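Odedik Demo Cell: Set-Up and Operating Guide
Section 6. Running the board demonstration for visitors

Revised February 17, 2024

This section covers the board demonstration given on open days and during booked visits to the Rutherford hall. It assumes the arm has been mounted and powered as described in Section 2, and that the Trandero control software is already on the cell computer. For demonstrations with other parts, see Section 7.

6.1 Before visitors arrive

1. Set the computer chassis on the bench with its side cover removed. Disconnect the chassis from wall power.
2. Check that the chassis cannot slide. Fit the rubber bench stops if it moves when you push it by hand.
3. Place the visitor barrier 38 inches from the edge of the bench on every open side.
4. Start Trandero and load the program named BOARD VISIT.
5. Confirm that the speed limit reads 2 inches per second. Do not raise it for a visit.

CAUTION: Keep the emergency stop within reach of the operator at all times. Do not hand it to a visitor.

6.2 Setting the approach point

1. Select Jog mode.
2. Move the arm over the board and lower it slowly. Stop well above the tallest part.
3. Turn on the wrist view and center the target area on the hall screen.
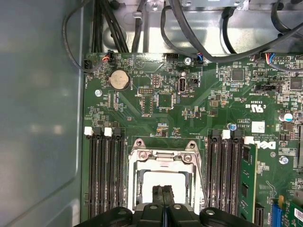 The approach point must be set again each time the chassis is changed or moved. Saved points from an earlier visit are only good for the board they were taught on. Use large, fixed features to line up the view. On the Dell board, the empty processor socket between the two groups of memory slots is a good target, and the gripper fingers should point toward its center. Cables do not make good reference marks.

4. Press Save Point and enter the chassis number.
5. Raise the arm, return to the saved point, and compare the view with the first one. If they differ, repeat steps 2 through 4.

NOTE: Bare metal inside a case can wash out on the hall screen. Dim the bench lamp before changing the camera exposure.

6.3 Giving the demonstration

1. Ask visitors to stand behind the barrier. Loose bags go on the rack by the door.
2. Say out loud that the arm is about to move, then press Run.
3. Let the program go through the approach once without stopping. It takes nearly 6 minutes.
4. Run it a second time and use Pause to answer questions.

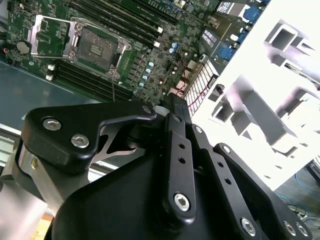 5. While the program is paused, the motors stay powered. Do not reach over the board to point at parts. Use the pointer stick or the hall screen.
6. Press Resume only when the area inside the barrier is clear.

If the arm stops by itself and the panel shows code 625, the force limit has been reached. Press Stop, jog the arm straight up, and check the fingers before you start over. If the code comes back, end the demonstration and report it to Zendel service.

6.4 After the visit

1. Send the arm to Park and switch off motor power.
2. Put the side cover back on the chassis.
3. Write the number of runs and any stop codes in the cell log.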